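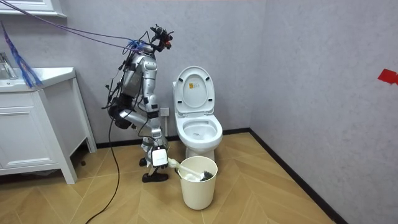 Foro de Servicios Generales y Limpieza Profesional › Organización del trabajo › Automatización

Tema: Limpieza de aseos con humanoide y reasignación de funciones
Respuestas: 8 | Estado: abierto

coord_servicios_norte
Mensaje inicial

Estimados compañeros:

Me dirijo a este foro con el fin de recabar opiniones fundadas sobre un asunto que afecta a nuestro centro. La dirección de Lorkero ha comunicado a la plantilla su intención de incorporar un robot humanoide a la limpieza de los aseos de la residencia Skidby. El comunicado interno indica que la medida «no supondrá reducción de personal», si bien anuncia una revisión de las funciones del turno de mañana, que hoy atiende 60 aseos individuales.

Quisiera conocer la experiencia de otros centros en tres cuestiones: quién asume la supervisión del equipo, cómo se computa ese tiempo en la jornada y si se ha modificado la categoría profesional de las personas afectadas.

Agradezco de antemano cualquier aportación.

higiene_y_metodo
Re: Limpieza de aseos con humanoide y reasignación de funciones

Estimado compañero:

En nuestro centro se planteó una propuesta similar a través de la empresa Tuominen. Nuestra recomendación es que, antes de discutir categorías, se solicite por escrito la relación exacta de operaciones que el equipo va a asumir. «Limpieza de aseos» es una expresión demasiado amplia. En nuestro procedimiento comprende la retirada de residuos, la reposición de consumibles, la aplicación de producto, el cepillado del interior de la taza, la limpieza de exteriores y bisagras, el lavabo, la grifería y el suelo. Cada operación tiene su tiempo asignado y su propio utensilio.

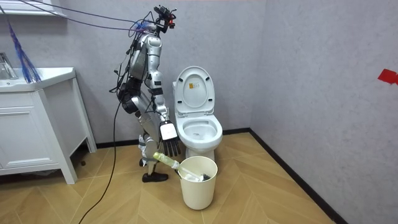 Si el equipo asume únicamente el cepillado, las demás operaciones siguen correspondiendo a la persona, y el ahorro previsto en el cuadrante no se produce. En nuestro caso, la propuesta inicial daba por cubierto el aseo completo. Tras la revisión del comité de seguridad y salud, el documento quedó reducido a dos operaciones y los tiempos del turno no se modificaron.

delegada_turno_tarde
Re: Limpieza de aseos con humanoide y reasignación de funciones

Discrepo en parte de lo anterior. La relación de operaciones es necesaria, pero el debate no debería limitarse a los tiempos. El cepillado de la taza obliga a trabajar inclinado y de forma repetida, y es una de las tareas sobre las que más quejas recibimos por molestias lumbares. Si una máquina puede asumir esa parte, la representación de los trabajadores debería valorarlo favorablemente, aun cuando el resto del aseo permanezca igual.

Lo que sí debe exigirse es que el tiempo liberado no se convierta de manera automática en más aseos por persona. En mi centro se firmó una cláusula a tal efecto y se revisa cada diciembre.

coord_servicios_norte
Re: Limpieza de aseos con humanoide y reasignación de funciones

Agradezco ambas respuestas. Aclaro que el comunicado de Lorkero no contiene relación de operaciones. Sí incluye un cuadro comparativo en el que figuran 1.613 horas anuales de limpieza de aseos en la situación actual y 1.174 en la situación futura, sin desglose. Hemos solicitado por escrito el método de cálculo.

mantenimiento_integral
Re: Limpieza de aseos con humanoide y reasignación de funciones

Con el debido respeto, considero que se está omitiendo la parte técnica. Un humanoide con alimentación o datos por cable no puede trabajar en un aseo ocupado por otra persona, dado que el cable en el suelo constituye un riesgo de tropiezo. Por tanto, mientras el equipo esté en la estancia, el operario deberá permanecer fuera. Ese tiempo de espera ha de figurar en alguna parte del cuadro, y mucho me temo que no figura.

Añado una segunda observación. El aseo de una residencia tiene dimensiones reducidas. Un equipo de piernas articuladas ha de situarse muy cerca del inodoro, flexionarse y mantener los pies a escasa distancia de la base. Convendría pedir que la evaluación de riesgos contemple expresamente la caída del equipo, con indicación de quién está autorizado a levantarlo y con qué medios.
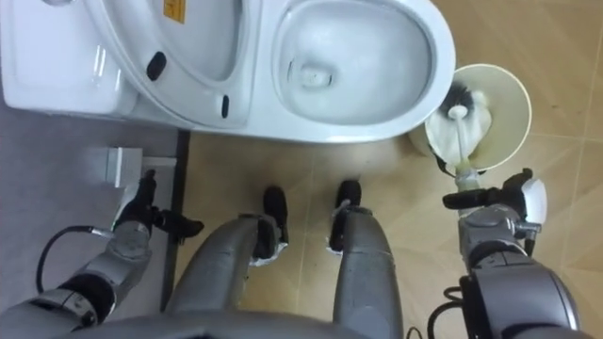 También habría que prever la desinfección de las propias manos o pinzas del equipo entre un aseo y el siguiente. A nuestro personal se le exige el cambio de guantes, y no encuentro razón para que la máquina quede exenta de una exigencia equivalente. La empresa Narketti, con la que mantuvimos una reunión informativa, no supo precisar este extremo y quedó en remitir documentación.

higiene_y_metodo
Re: Limpieza de aseos con humanoide y reasignación de funciones

Suscribo lo relativo a la contaminación cruzada. Nuestro código de colores separa los útiles de inodoro de los de lavabo, y la norma interna prohíbe tocar la grifería después de haber manipulado el cepillo. Cualquier equipo debería someterse a la misma norma y al mismo registro.

No comparto, en cambio, la objeción del cable. Un equipo en fase de ensayo puede llevarlo y el definitivo carecer de él. Procede preguntarlo al proveedor antes de darlo por hecho.

mantenimiento_integral
Re: Limpieza de aseos con humanoide y reasignación de funciones

Tomo nota, aunque mantengo mi criterio. La evaluación de riesgos se realiza sobre el equipo que entra en el centro y no sobre el que se anuncia para más adelante.

delegada_turno_tarde
Re: Limpieza de aseos con humanoide y reasignación de funciones

Respecto de la categoría profesional, que es la pregunta inicial y ha quedado sin contestar: en nuestro centro, la persona que prepara el aseo, vigila el equipo y verifica el resultado percibe un complemento de puesto. La empresa sostenía que se trataba de una simple vigilancia. La representación entendió que existe responsabilidad sobre una máquina y que se requiere formación acreditada. El acuerdo se alcanzó en la segunda reunión. Recomiendo que la formación se imparta dentro de la jornada y que conste así en el acta.

coord_servicios_norte
Re: Limpieza de aseos con humanoide y reasignación de funciones

Muchas gracias a todos. Trasladaremos a la reunión del lunes la petición de desglose de operaciones, la evaluación de riesgos específica, el protocolo de desinfección y la propuesta de complemento. Ruego a la compañera del turno de tarde que, si le es posible, me remita por mensaje privado la redacción de la cláusula sobre el número de aseos por persona. En nuestra planta alta una sola trabajadora atiende los aseos del ala oeste y es quien más ha insistido en este punto.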